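Betreff: Re: [Werkraum Moltholm] Stifte und Kleinkram auf den weißen Tischen

Hallo zusammen,

am 23.8.26 schrieb die Materialrunde:
> Die Becher für die Stifte fehlen seit Februar. Wir möchten wissen,
> ob wir neue bestellen sollen oder ob Schalen reichen. Außerdem:
> Was gehört überhaupt auf die Tische und was in den Schrank?
> Bei Antwi gibt es Becher im Karton zu 64 Stück, das ist uns zu viel.

64 Becher brauchen wir nicht. Ich würde 7 einzelne nehmen, für jeden Tisch einen, und dazu 2 als Reserve in den Schrank stellen. Clelten hat schlichte Becher, die nicht so leicht kippen. Schalen finde ich unpraktisch – die Stifte liegen darin kreuz und quer, und man greift immer den falschen.

Auf die Tische gehören für mich Kugelschreiber, Filzstifte und Textmarker. Alles, was Flüssigkeit enthält, also Flaschen und Röhrchen, sollte abends verschlossen in den Schrank. Die hellen Tischplatten nehmen Flecken übel, und auf manchen sieht man das inzwischen auch.

Ein paar Bilder vom Tisch:
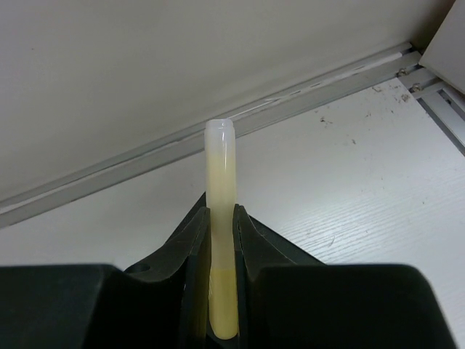
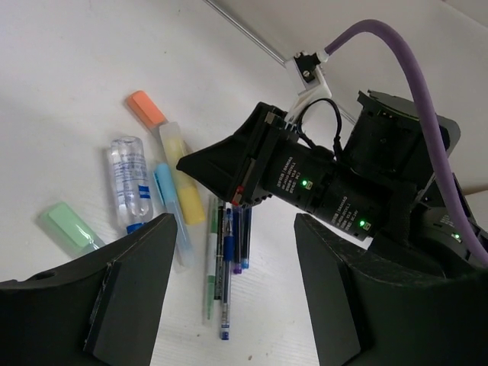

Stifte und der hellblaue Marker:

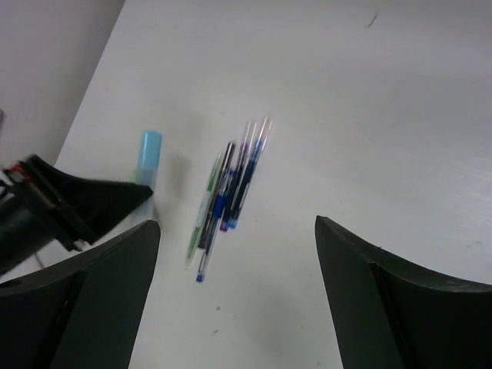
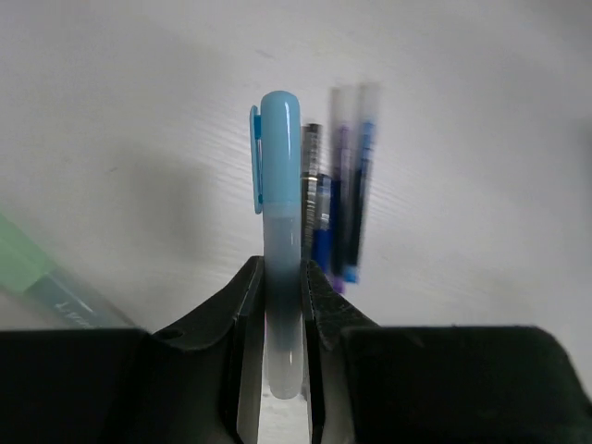
Zur Bestellung noch: Wenn wir bei Clelten bestellen, können wir die Etiketten für die Schrankfächer gleich mitnehmen. Die Rolle hat 1.000 Stück, kleinere gibt es dort leider nicht. Die Gruppe in Flesotwood würde uns die Hälfte abnehmen, das habe ich schon geklärt.

Wer leere Filzstifte findet, bitte gleich wegwerfen und nicht zurücklegen. Einwände gegen die Becher bitte hier über die Liste, sonst bestelle ich Ende der Woche.

Viele Grüße aus Moltholm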